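Ticket 82: Cleaning kit, odd gloves and missing cloths
Site: Triltham holiday lets
Status: open (again)
Priority: low, according to everyone who doesn't do the cleaning

Wednesday, 8 a.m.
Reported by the Minhas flat: the cleaning kit has come back from the laundry as a single damp lump. Sender would like it returned as a cleaning kit. Sender also asks why there is one glove in it and whether we think guests have one hand.

Wednesday, 10.40 a.m.
Lump collected and pulled apart. Everything hung over the bath to dry. The kit list taped inside the cupboard door says "cloths, various" and "gloves", so it's no help at all. Whoever wrote it has my admiration.

Wednesday, 2 p.m.
Sorting on the table with the pink and white cloth. So far: a white knitted glove with a red and white edge to the cuff, a pale blue terry cloth, a spotty one in several colours, the teal fluffy duster-like thing and a folded yellow thing with a black dotted patch. I've put the yellow thing down as "yellow thing" until somebody claims it.
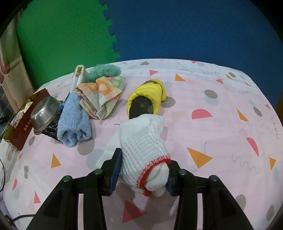
Some off-white fabric had worked its way out of the glove at the cuff, so I've poked it back in with a wooden spoon. It came out again. Poked it back in. Please don't pull it out to see what I mean.

Wednesday, 4.15 p.m.
Stovport laundry rang back. They have 2 white gloves on their shelf, both left. They also have a bag marked Zunddale with cloths in it that may be ours, or may be Zunddale's, as the label rather suggests.

To do: swap one left glove for a right. Rewrite kit list with colours on it. Ask Minhas flat about the yellow thing.

Ticket stays open until there's a pair.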